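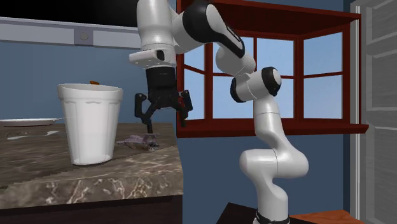 White cup on a marble counter, with a window behind.

I gave up coffee in April and went over to tea, mainly to save money. I had been buying one on the way to work most mornings and it added up to more than £10 a week. Tea at home costs me next to nothing.

The first week was bad. I had a headache by eleven every day and was short with people. Seren Prothero, who sits opposite me, asked if I was ill. By the second week the headaches had gone and I was sleeping a bit better, though that may have been the lighter evenings keeping me out in the garden.

I started with ordinary teabags and then moved to loose leaf from the shop in Plulstead. They sell a black blend called Tirkano in 355 gram tins. It is strong and takes milk well. I leave it four minutes. Five is too long and makes it bitter, and the leaves don't do a second pot whatever the man in the shop says.

Our water is hard, so there is a film on top if it stands. I bought a filter jug, which helped. Descaling the kettle helped more. I use white vinegar, half and half with water, left for an hour and then rinsed three times.

I still have a coffee when we visit Emese, as she makes it properly and it would be rude to refuse. One cup doesn't bring the headaches back. Two did, last time.

The Tirkano is nearly finished and I might try their green tea next, if they have it in a smaller tin.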